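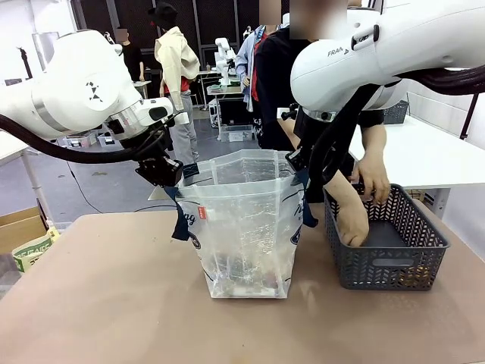

# Comparing two grippers on soft packaging

Final report, summer project. Rui Macedo, supervised by Rainer Rathjen

## 1. What we set out to do

The proposal promised a comparison of four grippers on "a representative range of household objects." The range shrank to bags and the four grippers shrank to two, the Pivport parallel gripper and the Lokmont parallel gripper. The title shrank last, on Rainer's advice.

The question that survived: with both arms holding a bag open by its edges, which gripper keeps hold while someone handles goods nearby and the table gets bumped?

## 2. Setup

Both arms ran the same controller, Flenance, at the same speed limit. Each wrist carried a small camera just above the gripper. I changed the fingers over between blocks, which the manual describes as a two-minute job. It is a two-minute job if you have the right hex key.

A trial went like this:

1. Bag placed upright on the table, handles out to the sides.
2. Left arm pinches the left edge, right arm pinches the right.
3. Arms spread until the opening is wide enough for a hand.
4. Hold for 17 seconds, then release.

A trial counted as a success if both edges were still gripped at the end of step 4. A bag that slid but stayed in the fingers was a success, a ruling I made early and came to regret.

## 3. Results

We logged 232 trials after throwing out the first 76, which were run with the left wrist camera calibration loaded on the right wrist. The arms were very confident during this period.

- **Pivport:** better on clear plastic. The flat pads hold a thin edge well, and most failures came from pinching air next to the bag.
- **Lokmont:** better on cloth handles, which we were not testing. On thin film the ridged pads let the edge creep out – slowly, so that you had time to hope.

Clear bags were hard for the cameras with either gripper. Printed lettering helped a lot. On plain film the edge detector preferred the table.

## 4. Problems

Cable routing cost more days than programming. A loop that is fine at rest can catch at full reach, and I found each of these positions separately.

The force setting also differs in meaning between the two drivers. I matched the numbers for a week before matching the forces.

## 5. Next time

Fix the definition of success before collecting anything. Log slip distance. Try the Türkmen soft fingers, which arrived the day after the last trial and are still in the box.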